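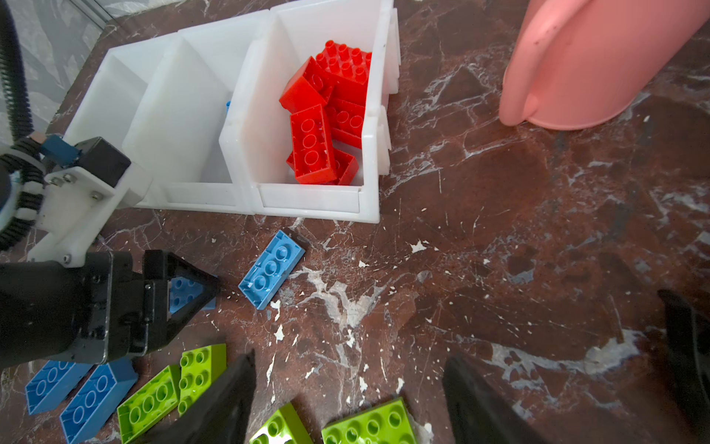
Red bricks in the right-hand bin, with a small label panel on the front of each bin.

The Sorting Cure

Every January the storage trade promises us a calmer playroom, and every January I grow less convinced. Enix will sell you a three-bin organizer with sloped fronts and little label panels. Zellico has a version for $28, Skalano one for $30 -- labels extra.

I tried sorting toy bricks by color for a month. Red went fine. Blue was harder, as half of it lived under the couch. My kids, who own roughly 200 bricks, never once asked for a red one. They asked for wheels.

A bucket costs less and takes everything in one armful. Digging through it is noisy, but my two seem to like the digging.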